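The Quiet Death of the Instruction Booklet

I bought a toaster in the fall, a Gedach with two slots and a dial, and inside the box was a card the size of a playing card. On one side was a square code to scan with my phone. On the other side was the word "Welcome."

I am old enough to remember when a toaster came with a booklet. It had 50 pages, of which four were in English, and the first two of those told you not to use the toaster in the bath. I never read past the bath part. But I kept every one of them in the drawer under the phone, along with the phone's booklet, and I felt like a person with his affairs in order.

The card took me to a website, which wanted an email address. The email address wanted a password, and the password wanted a capital letter and a symbol. Some time later I was the owner of an account with a toaster company, and they let me see the manual, a video of a woman in a very clean kitchen making toast. She put the bread in. She pushed the lever down. She didn't mention the dial, and the dial was what I'd come about.

I've since learned that Gedach is one of the better ones. My thermostat is a Smadi, and its instructions live in an app that stopped working on my phone in May. The help page suggests I open the app. The vacuum, an Itix, has a paper manual with no words in it at all, only drawings of a bald figure who is sometimes happy and sometimes has a large X over him. I've studied him closely. I still can't tell you how to change the filter, though I know he is against doing it near a candle.

Last month I cleaned out the drawer under the phone and counted what was in it. There were 147 booklets. The oldest belonged to a clock radio I gave away before 2000, and it was a lovely piece of work. Somebody had sat down and thought about what could go wrong with a clock radio and put it all in a table, with the trouble on the left and the remedy on the right. "Radio does not play: turn up volume." I could have used that man in my life on a number of occasions.

My wife asked if we could throw them out. We agreed to keep only the ones for things we still own, and that brought the pile down to 31. The VCR stayed in, after some discussion. It's in the garage, so technically we own it.

The rest went to recycling, along with the warranty cards I was always going to mail in.

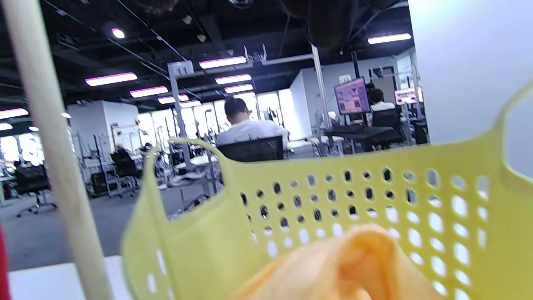 Laundry baskets and their relatives: still sold without a password.

I did finally get an answer about the dial. I wrote to Gedach through the account, and a reply came nine days later asking how I'd rate the reply. Under that was the answer: the numbers on the dial are minutes – except on my model, where they're "levels." I've written this on an index card and put it in the drawer.

If you have a paper manual for the Siltia bread machine, the older one with the window, please write in. I don't own one, but my neighbor does, and she's been making the same loaf since Christmas.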